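Saturday, bench 2

Picking up the adhesive creep test where Jamila Sikder left it. Subject is the two-part epoxy from Orkura against our current Lullon stock, both on primed steel, lap joint, constant load. The Gullesik people want a number for long-term slip at room temperature before they commit to bonding the table tops to their rails.

Coupons cut last week, edges deburred, faces abraded with 120 grit and wiped with isopropanol. Primer left overnight. Bond line set with glass beads mixed into the resin. I checked the line on every coupon with the feeler gauge and threw out two from the Lullon batch that had squeezed out on one side. Jamila's sheet has those two still listed — strike them.

Load applied at 7:40 a.m. Dial gauges zeroed once the pans stopped swinging. The gauge on hanger 4 sticks in the first part of its travel. Tapped it, freed it, marked it with tape. If the hanger 4 trace shows a step in the first hour, ignore the step and use the slope after it.

Readings so far, Orkura: 58 microns of slip on the worst coupon, the others well under that. Lullon: 109 microns on the worst coupon, and it is still moving. The Lullon curve looks like ordinary primary creep to me, flattening slowly, but I would not call it until we have the full run. Target is 2,000 hours. Anything extrapolated from this morning is a guess and should not go in the report to Gullesik.

Temperature is the weak point. The thermostat on this side of the shop cycles, and the logger shows it in the gauge readings as a small ripple on both materials. I moved the logger probe from the wall to the hanger frame, so the offset in the temperature column after 9:15 a.m. comes from that move. Do not correct the earlier values. Keep both columns and note the break.

Layout file for the table is in the shared folder under Munshi. The top is modeled as a plain rectangle and the joint we care about is leg to underside. Rail geometry is still missing from the file.
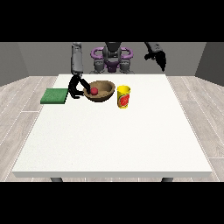

*White top, dark gray legs, gray humanoid at the far side.*

For the joint calculation I am using the bonded area from the paper drawing, not the layout file. The drawing allows for a relief groove where the resin can collect, and the groove takes away more area than I expected. With the groove included, shear stress at the joint goes up and the coupon load is a bit low to represent it. Options are to add weight to the pans now and restart the clock, or finish this run and do a second at the higher load. I prefer the second. Restarting wastes the cleanest set of coupons we have had.

Open items:

- Second load level: need eight more coupons from the same steel sheet. Check the sheet is still on the rack before ordering.
- Cure schedule for Orkura. Data sheet and can label disagree on time to full cure. Used the longer one.
- Replace the hanger 4 gauge at the next break, not during the run.
- Ask Gullesik if the tops will sit near a heater. If so, room temperature data is not enough.

Next reading 4 p.m., then every morning. Jamila has the first three mornings. Write the pan weight next to each reading, even when it has not changed.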